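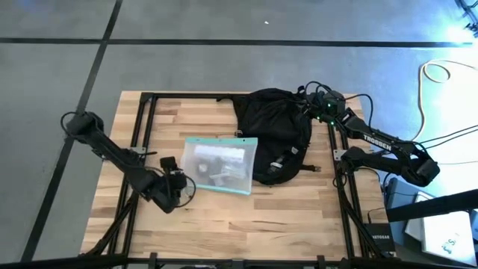

Breakfast is my favorite part of running a small guest house, and after 12 summers of doing it in Grallivcombe I've picked up a pile of kitchen and housekeeping tricks that work just as well in an ordinary home! Start with the table, which should be free for plates by the time the coffee is on. Bags are what land there first. A soft black backpack laid flat on a light wooden table covers enough wood for a couple of place settings, and one with straps and little buckles hanging off it will catch a cup handle sooner or later. I put a row of big hooks by our back door, low enough for kids to reach, and the table has been so much easier to keep clear (mine was the worst bag of the lot, by the way).

The night before

Set out everything that won't spoil. Cups, spoons, sugar bowl, napkins, the bread board, all of it. I cover the whole lot with a clean cotton sheet and in the morning I just whip it off like a magician. Grind the coffee the night before if your grinder is loud and people are sleeping over the kitchen. You lose a little flavor, but you gain a guest who slept until 7.

Mix the dry part of your pancakes or muffins in a jar and write on the lid what still has to go in. Mine says "2 eggs, milk to the line, butter" and I have made perfect muffins half asleep by following it.

Butter that spreads

Cold butter tears bread to bits. Take it out before you go to bed in cool weather, or grate it straight from the fridge onto a plate with the big holes of a cheese grater. It softens in minutes and looks pretty too. In July and August I keep it in the fridge and grate, grate, grate.

Fruit that looks fresh at the end of the meal

Slice apples and pears into a bowl of cold water with a good squeeze of lemon, then drain them just before you serve. Berries should stay unwashed until you need them. Melon is better cut early and left in the fridge overnight in a covered dish, and I like a few torn mint leaves on top. Bananas go out whole, always.

Eggs for a crowd

For soft-boiled eggs I lower them into water that's already simmering and give them 7 minutes, then run the cold tap over them for a moment. Large eggs, straight from the fridge. If half your table wants them firmer, leave those in and fish them out at 10. Mark the shells with a pencil so you know whose is whose!

Scrambled eggs hate waiting. If you must hold them, stir in a spoonful of cream at the end, take the pan off the stove while they're still a bit runny, and put a lid on.

Jam jars and sticky labels

We go through jam like you wouldn't believe, so I save every jar. Last May I counted 47 of them in the pantry! To get labels off, soak the jar in warm water with a spoonful of baking soda for half an hour, peel away what you can, and rub the leftover glue with cooking oil on a paper towel. Then wash as usual. For a lid that smells of pickles, leave it face up on a sunny windowsill for a few days.

Bed linen that smells of outdoors

Hang sheets by the hem, folded over the line by a hand's width, and give each one a hard snap before you peg it. They dry with far fewer wrinkles, and I only iron the pillowcases and the top fold. A sprig of lavender between stacks in the closet is lovely, but tuck it in a little cloth bag or you'll be picking bits out of the bed.

White towels gone gray? Wash them once without any fabric softener, with a cup of plain white vinegar in the rinse, and never in the same load as bleach. Fluffy again.

Salty windows

Being near the water means our windows get a crust on them. Rinse with plain water first, plenty of it, so you don't scratch the glass. Then use a drop of dish soap in a bucket of warm water, and a squeegee from the top down, wiping the blade after every pull. I do the front of the house on cloudy mornings, as the sun dries the soap before I can get to it. The whole front takes me about 8 songs on the kitchen radio.

Next time I'll write up the bread rolls, including the batch that rose right out of the oven door.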